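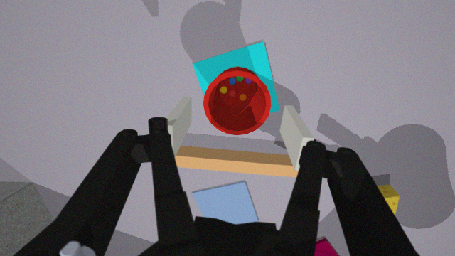

*red cup, coloured balls inside*

**Tuesday, late**

Bible study prep bench, Cillcombe hall kitchen end. Quarter on Ruth. Notes before I forget.

- Lesson 5 handout (gleaning, Ruth 2): reprinted on Laner, 200 sheets, A5. First batch had the memory text in last week's version, so the two halves didn't match. Binned. Now all ESV.
- Ch. 2 v. 12, "under whose wings": want this in bold at the top. Cross ref to 3:9, same word in Hebrew, put it in the leaders' sheet only.
- Fetasow trimmer is cutting 2 mm short on the left. Margin moved over, fine now. Blade needs doing before lesson 6.
- Map: Bethlehem to Moab. Old one had the Dead Sea label sitting on the Jordan. Redrawn, arrows thicker. Still dont like the font.

Barley ephah question came up again in the Cai group. How much did she carry home? Sources differ a lot, left it as "a heavy load" and a footnote. Somebody will ask.

Timeline strip: glue lifted at the Judges end. Tried paste instead of stick, left under the big concordance overnight. Check in morning.

To do:
- discussion qs for ch. 3, threshing floor, careful wording for the younger table
- psalm for opening, 91 or 36?
- more card, cream not white
- ask Cillcombe for the key to the top cuboard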